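The Laundry Room at Otus, Four Months On

Sep 9, 2018

Otus rents out short-stay rooms above a row of shops, and for years its laundry was the part of the business guests never saw. The supervisor has run it since May. Before that she worked for Vikex, a linen service with a plant on the edge of town.

"When I came in, every shelf had half-used bottles on it," she said. "People opened a new one because they couldn't find the old one."

She began with the detergent. The room had four kinds. She used up three and kept the orange Tide bottles, which the staff already reached for first. A worn label doesn't bother her as long as the name can be read.
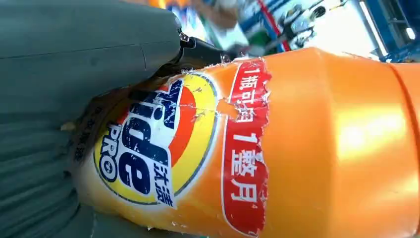
Sorting the supplies

The second job was the table. Everything that comes in now goes across it before it goes on a shelf. Bottles and packages are checked, wiped down if they need it, and put away by type.

"I don't want anything going straight from the delivery box to the back of a cupboard," she said. "That's how you end up buying the same thing twice."
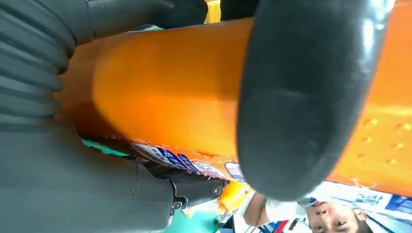

She keeps a written list on the inside of the door. The rooms go through up to 900 towels in a busy month, and she orders every 7 days. Under the old system, orders went in when somebody noticed a gap.

The change was not popular at first. "They told me it was one more thing to do at the end of a shift," she said. "It takes a few minutes. I did it with them for the first two weeks, and after that they did it without me."

Small packages were harder to deal with than bottles. They slide, they get pushed behind things, and they don't stack well. She tried drawers and gave up on them. Now they go in open bins at waist height.
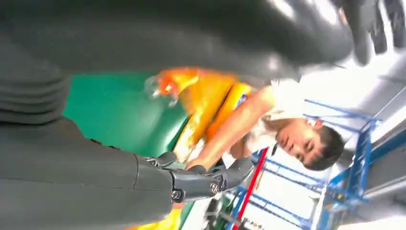 Bags that have already been opened go in the front bin, and full ones wait behind. She would like deeper shelves next, and she has asked Stępień, the shop that built the counters downstairs, for a price.

"They said 706 for the long wall," she said. "I have 1000 to spend before the end of the year, so I'll probably say yes."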